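From: Myung-ja Lim
To: domenine-growers
Subject: Re: [domenine-growers] Apples going soft by December

> We picked 14 crates off the old trees and put them in the garage
> at Senovberg. A lot of them are already mealy. Is it the variety
> or the garage? Can I still save the rest?

Probably the garage. Ours used to get up to 61 degrees on a sunny afternoon and nothing kept past Thanksgiving. We moved everything to the north side of the barn and last year we still had 83 good apples when the pruning started.

What kind are they? If they are an early type they won't keep anywhere, so make sauce now. Late ones should hold if you get them colder.

What I would do this week:

1. Go through every crate and take out anything bruised, split or missing its stem. Eat or cook those first.

2. Handle them one at a time and set them down. Don't tip the crate. Yellow patches on a red apple are fine, so don't throw those out.

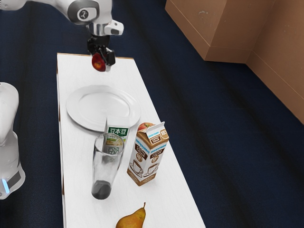
3. Wrap the keepers in newspaper and stack them no more than 2 layers deep.

4. Keep them away from the potatoes and onions. Check again every couple of weeks.

The Inalitz people have slatted trays if you need some. Nam road is icy past the bridge, so call before you drive over.

Myung-ja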